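Skondum Furniture Care Claims

README, revised in February

What is in it

Skondum collects claims made by makers and sellers of wood oils, waxes and polishes. There are 126 entries, each one a sentence or two copied from a label, a leaflet or a product page, with a note on whether any support was given for it. For 84 of them, no support was given.

Please read that figure carefully. It doesn't mean 84 claims are false. It means the seller made the claim and left it there. I would still think twice before paying extra for "feeds the wood." A table is dead. I have yet to see a label say what it is being fed.

Where the entries come from

Most come from products sold for home use. A smaller batch came from Prirnon, an older list of shop leaflets that stopped being updated. I kept its wording but threw out its star ratings, which had no stated basis. Lashari, the script that merges the two lists, only removes exact repeats, so near copies of the same claim are still in there.

Fields

id: a plain number, with gaps where entries were dropped
claim: the wording as printed, spelling mistakes included
product_type: oil, wax, polish, cleaner or unclear
surface: the wood or finish named by the seller, often blank
support: none, test mentioned, test shown
topic: one of 7 values, listed in topics.txt
notes: my own remarks, which you may want to ignore

"Test mentioned" is a weak label. It covers everything from a named method with no results to the words "lab tested" in a green circle. I considered splitting it and decided the sellers hadn't given me enough to split.

How the labels were made

I labeled everything once, waited some five weeks, and labeled it all again without looking at the first pass. Where the two disagreed, the second one stands. One person agreeing with himself is poor evidence, so treat the support field as an opinion.

A note on shine

Shine is the most common topic and the one I trust least. Pale oak under bright overhead lights will throw white streaks whatever the leaflet says, and a glossy patch tells you as much about the lamp as the finish. No entry was marked as supported on the strength of a shiny photo.
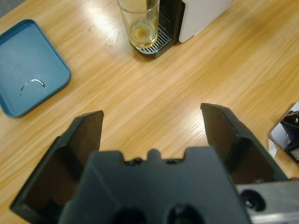
Known problems

Claims about water rings are mixed in with claims about heat marks. Sellers blur the two and so does the topic field.

"Natural" is recorded as a claim only when it stands alone. I'm no longer sure that was right.

Prices are not included. Please stop asking for a ranking.

Files

claims.csv
topics.txt
dropped.csv, with a reason for each removal except the earliest ones, which I didn't write down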